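慢慢学一门语言，并不丢脸

我来中国已经很多年，仍然每天查字典。朋友Hamidreza Mahmoudi觉得这很奇怪。他说，现在手机能翻译一切，为什么还要背生词？我想用这篇文章回答他，虽然我的中文写得不快，这一篇我写了两个晚上。

我的第一本中文课本有50课，我只学完30课。后面的课讲贸易和合同，我那时候没有耐心。可是真正教我说话的地方是楼下的菜市场。卖豆腐的阿姨不肯放慢速度，她只是把同一句话再说一遍，声音更大。我听了一个冬天，才明白她问的是“要老的还是要嫩的”。

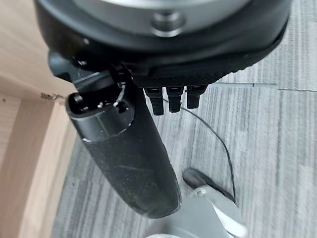 黑色外壳下面的三根短手指。

翻译软件我也用，看病的时候、签租房合同的时候，我很感谢它。但是用软件谈话，两个人都看着屏幕，很少看对方的脸。一句话说完，要等一等，笑话就凉了。我和房东这样谈过一次，事情都办好了，可是我不记得他是怎样的一个人。

我以前的同事Bernardo Sequeira反对我的看法。他认为成年人时间有限，应该把时间给自己的专业，语言交给工具就可以。他的话有道理，特别是对有孩子的人。我只是觉得，他把语言看得太像一件行李，到了地方就放下。
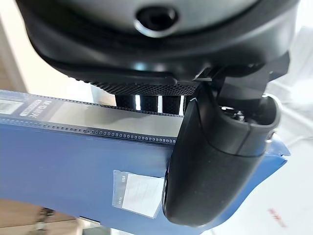
对我来说，语言更像邻居，要常常见面才会熟。我的生词本现在写到第3,158个词，其中大概一半我又忘了。忘了就再写一次，有的词我写过五六次，比如“尴尬”，这两个字的笔画到今天还让我尴尬。

所以我希望公司和学校不要因为有了软件，就取消晚上的语言班。我上的那个班从七月起停了，通知上说报名的人太少。我们几个老学生现在星期天在茶馆里自己读报纸，读得很慢，茶要续好几次水。谁愿意来，都可以来坐。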